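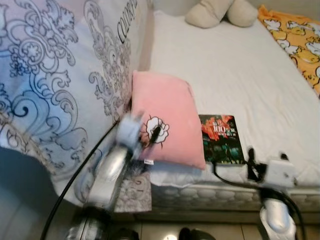 Photo: Flondine product support

Section 5: Making up the bed

Follow this section after the side panel is fastened to the bed base (Section 4). You will need the fitted sheet, the small pillow and any blanket you plan to use. The sheet and pillow are sold separately from the Clorkari side panel.

Before you start

Wash the sheet once before first use. Let it dry completely. A damp sheet will hold moisture against the mattress cover.

Clear the mattress. Books, magazines and toys can go back on the bed once the sheet is fitted.

5.1 Fitting the sheet

1. Lay the sheet over the mattress with the care label at the foot end.

2. Lift one corner of the head end and pull the elastic under it. Do the same with the other head corner.

3. Move to the foot end. Pull the sheet toward you until it is flat, then tuck in both foot corners.

4. Push the edge of the sheet down between the mattress and the side panel. Use a flat hand. Do not use a ruler or other hard tool, which can tear the seam of the panel.

5. Smooth the top from the center out to the sides.

Note: Light wrinkles near the foot end are normal with a new sheet. They ease after two or three washes.

Note: If the elastic rides up at a corner, check the depth of your mattress. The Clorkari sheet fits mattresses up to 20 cm deep. For deeper mattresses, order the Zorard sheet.

5.2 Placing the pillow

1. Shake the pillow by its short ends to spread the filling.

2. Turn it so that the flower faces up.

3. Set it on the side where the panel is, toward the edge of the mattress, or at the head end if it will be slept on.

4. Leave the small tag on the pillow. It carries the washing instructions. 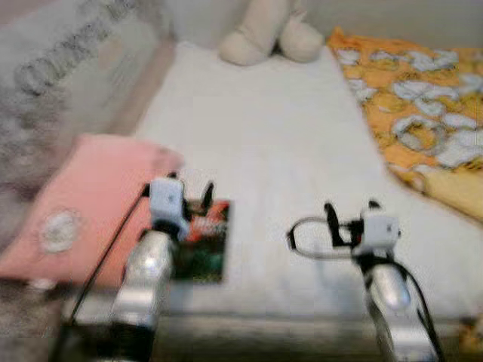
Pink pillow at the side, yellow blanket opposite, plush toy at the head of the bed.

5.3 Adding blankets and toys

1. Fold the blanket once lengthwise. Lay it along the side opposite the pillow, with the printed side up.

2. Check that the blanket does not reach the floor. If it does, fold it again.

3. Place one plush toy against the wall at the head end. More toys can be kept in a basket beside the bed.

CAUTION: Do not use this bed set for a child under 2 years of age. Pillows, blankets, soft toys and padded panels must be kept out of the sleeping space of infants.

CAUTION: Do not stand or sit on the side panel. It is padding and will not carry weight.

CAUTION: Keep the bed at least 200 cm from heaters and open fires.

5.4 Weekly check

Pick a fixed day, such as Thursday, and do the following when you change the sheet.

1. Press along the top of the side panel. It should not lean outward. If it does, tighten the straps as shown in Section 4.

2. Look for loose threads on the pillow and trim them close. Do not pull.

3. Vacuum the gap between the mattress and the panel with a soft brush head.

4. Wipe marks off the panel with a cloth and lukewarm water. Let it air dry before you put the sheet back.

Replacement straps are listed under Mishra in the spare parts table in Section 7.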